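Ellov Two-Slot Toaster – Set-Up Guide
Section 3: Choosing and loading bread

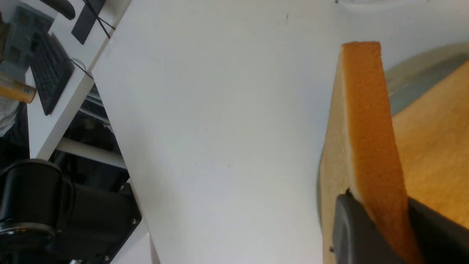

Photo: Zindano / Dorberg

Use plain sliced bread for the first batch. White sandwich bread works well, thick or thin, as long as the slice drops into the slot without being pushed.

1. Set the toaster on a flat, dry surface. Keep it 8 inches from walls and curtains.
2. Clear a space beside it for a cutting board and a plate.
3. If you are cutting from a whole loaf, keep the slices even. A wedge-shaped slice browns more on its thick side.
4. Hold the slice near one end and lower the other end into the slot.
5. Turn the dial to 3 and press the lever down until it clicks.
6. When the lever rises, lift the toast out by the crust and put it on the plate.

Note: The dial runs from 1 to 7. Day-old bread browns faster – start one setting lower.

Note: Empty the crumb tray once a week. See Section 5.

CAUTION: Do not force a thick slice into the slot. If bread jams, unplug the toaster and let it cool before removing it. Never use a knife or fork.

Guide revised 14 May 2025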